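抓取工位的搭建与日常维护
课程项目报告 第三小组

一、我们为什么选了这个题目

选题那天,老师给了一张清单,上面大部分是算法类的题目:路径规划、视觉识别、抓取姿态估计。清单最后一行写着“工位维护与标定(需要动手)”。我们组几个人几乎同时指了那一行!原因很简单,上学期做仿真的时候,机械臂在屏幕里永远是准的,夹爪永远闭得上,线缆根本不存在。大家都想知道一台真机器每天开工之前要做些什么,出了毛病又该从哪里查起。

带我们的是实验室的工程师 Callum Hepburn,他管着这片区域的几台机械臂,说话很快,手更快。第一次见面他只问了一句:“你们谁会压端子?”没有人会。于是第一个下午我们全在学压端子,压坏的那些装了小半袋。

二、工位的组成

我们负责的工位在实验室内部叫 Honemum,机械臂末端装一只两指夹爪,工作面是一张浅色木桌。控制程序用的是组里自己维护的一套脚本,名字叫 Leckie,负责读关节状态、发夹爪指令、写日志。工位的任务是抓取日用小物件,物件大多是细长的、轻的、容易滑的,对夹爪的平行度要求比我们原先想的高得多。

接手的时候,工位能动,但是不太好用。前一届同学留下的交接文档写了半页,其中一条是“夹爪有时候会歪,掰一下就好”。Callum 看到这句话的时候表情很精彩。我们后来把这一条改写成了整整一节,就是下面的第四节。

三、开工前检查

经过几轮修改,我们把开工前检查固定成一张表,贴在控制柜门内侧。表的内容如下:

1. 急停按钮按下再旋开,确认控制器报警并能复位。
2. 手动模式下低速转动末端关节,听有没有摩擦声,看线缆有没有被拉紧。
3. 夹爪全开、全闭各一次,看两指尖端有没有错位。
4. 用无尘布擦指面,不用酒精擦指面上的胶垫。
5. 桌面清空,四角的定位点逐个碰一遍,偏差记进日志。
6. 摆上当天要抓的物件,先空跑一遍轨迹,速度限制在最低档。

第 5 步刚开始的时候我们老想偷懒。桌子又没长腿(好吧,它长了),怎么会自己跑?结果有一个星期四早上,四个点全都偏了,而且偏的方向一致。查了半天,是前一天晚上有人挪椅子,把桌子顶了一下。从那以后碰点这一步再也没有人跳过。

第 6 步的空跑最有意思,也最考验耐心。速度压得很低,夹爪慢慢悠悠地从物件上方过去,我们蹲在旁边,眼睛和桌面齐平,盯着指尖和容器边沿之间的缝隙。牙刷是我们最喜欢用的测试件,刷柄细,截面又不规则,夹爪稍微有一点歪,抓起来就会转。
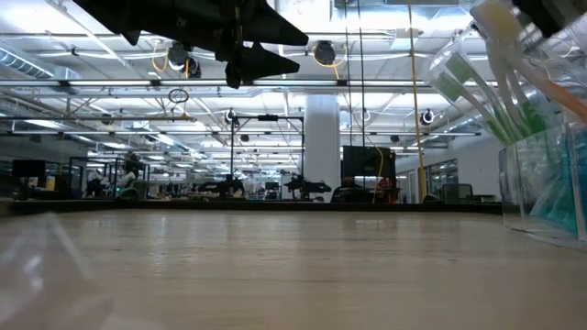 用牙刷测试还有一个好处,就是失败得很明显。方块抓歪了,看上去可能还是抓住了;牙刷抓歪了,一抬起来就会绕着夹持点晃,问题立刻就暴露出来。我们把每次抓取的结果分成三类写进日志:抓稳、抓住但转动、没抓住。第二类最值得看,夹爪的毛病几乎都藏在那里面。

四、夹爪错位的排查和修理

所谓“有时候会歪”,具体表现是夹爪闭合以后,一根手指的尖端比另一根略微靠前。空夹的时候肉眼勉强能看出来,夹细的东西时就很要命。我们一开始认定是软件问题,因为偏差不是每次都有。有两位同学花了整整一个下午读 Leckie 的夹爪模块,把指令的时间戳全部打出来对了一遍,没有发现任何异常。(顺便说一句,这个下午也不算白费,我们因此把那个模块的注释补全了。)

Callum 过来看了一眼,让我们断电,然后用手轻轻推指尖。右边那根手指能晃!幅度非常小,但是手上的感觉很清楚。他说先别急着拧,先想一想间隙可能在哪几个地方:指座螺钉、连杆销、导轨滑块。我们按从外到里的顺序拆。

指座螺钉没有问题,扭力扳手过了一遍,全部合格。拆到连杆,销子抽出来放在白纸上滚,滚得也很顺。最后是滑块:固定滑块的螺钉有一颗已经松了,螺纹上看不到任何螺纹胶的痕迹。推测是上一次换手指的时候拆过,装回去时漏了涂胶,跑了一段时间以后慢慢松开。这是推测,没有办法证实,但是和间歇性出现的现象对得上。夹爪受力方向不同,滑块就停在不同的位置,所以才会“有时候”歪。

修理本身很快。清理螺纹,涂中等强度的螺纹胶,按说明书的扭矩分 2 次拧紧,放一夜等胶固化。第二天一早我们全都提前到了,比上早课积极得多。装回去,通电,闭合,指尖对齐。我们又连续开合了 10 次,每一次都去推一推指尖,没有再摸到间隙。

之后做了一轮完整的抓取测试,一共 358 次,物件有牙刷、笔、小瓶盖和折起来的布。我们没有拿到修理之前同样条件下的完整记录(旧日志格式不统一,有几天干脆没写),所以不打算在这里给出提高了多少的数字。能说的是,牙刷“抓住但转动”的情况明显变少了,剩下的那些大多出现在刷柄靠近容器壁的时候,属于抓取点选择的问题,和夹爪本身关系不大。

五、线缆

线缆这一节本来没有打算写,可是它占了我们不少时间。机械臂上的线缆要跟着关节一起动,留短了会被扯,留长了会挂到东西上。我们原来的做法是哪里晃就在哪里扎一根扎带,扎到后来末端关节转到某个角度就发紧,控制器时不时报一次力矩超限。

新的走线办法是从 Beltilik 工位学来的,那是隔壁同学在用的一台,走线漂亮得让人嫉妒。要点有这么几条:扎带只扎在不动的段上;跨关节的地方留一个松弛弧,弧的大小按关节转到极限的位置来定;线缆用魔术贴带固定,方便拆;每根线两端都贴标签,写同一个编号。

改完以后,我们让机械臂把每个关节从一端极限慢慢转到另一端,一个人拿着示教器,一个人专门看线。这个过程很枯燥,但是看着线缆随着手臂一弯一伸、哪里也不绷着,真的很舒服。力矩超限的报警在改线之后的测试里没有再出现。

六、标定

换过或者拆过夹爪以后必须重新标定,这是我们学到的最硬的一条规矩。标定分两步。第一步是工具坐标,让指尖从不同姿态去碰同一个固定的尖点,由程序解出指尖相对法兰的位置。第二步是桌面坐标,碰四角的定位点。

第一次做工具坐标的时候,我们选的姿态太接近,几个姿态之间只差一点点角度,算出来的残差小得惊人。大家高兴坏了,还拍了屏幕。Callum 让我们换一组姿态再碰一次尖点,结果差了 3 毫米。姿态之间要拉开,手腕要真的转过去,残差才有意义。这个教训我们写在了操作卡的第一行,用红笔。

还有一个细节:碰尖点的时候最好由同一个人判断“碰到了”。每个人对碰到的理解不一样,有人看见缝没了就喊停,有人要等纸片抽不动才喊停。我们最后统一用纸片,抽得动但有阻力就算到位。

七、日志和交接

我们花了一点时间重做了维护日志。旧日志是自由填写的,什么都有,有一条只写了“好了”。新日志每条必须填四项:现象、动了哪里、用了什么工具和材料、之后有没有重新标定。最后一项不填就保存不了。

另外我们把备件整理了一遍,包括胶垫、指座螺钉、销子和两种长度的末端线缆,全部放在标着 Skosisby 的抽屉柜里,最上面一层。胶垫消耗得最快,剩下最后一对的时候就要登记补货。

八、还没有做完的部分

胶垫的更换周期我们没有得出结论。目前的做法是看表面发亮了就换,很依赖个人判断,想过用拉力计测摩擦,但是夹具没来得及做。下一组如果感兴趣,图纸草稿在共享文件夹里,文件名里带“拉力”两个字。

碰四角定位点现在还是手动的,每天早上都要花时间。我们写了一个自动碰点的脚本,低速下能跑,可是遇到桌面上有东西没收走的情况处理得不好,所以没有合并进 Leckie 的主分支。分支还留着,欢迎接着改!

最后是分工说明。拆装和走线由全组轮流做,每个人都至少独立完成过一次夹爪拆装和一次完整标定;日志模板和脚本由写程序较多的两位同学负责;报告由全组一起写,错别字也由全组一起承担。感谢 Callum Hepburn 的指导,也感谢他把自己的那把扭力扳手借给了我们整个学期,扳手已经归还,放在控制柜右边的挂板上。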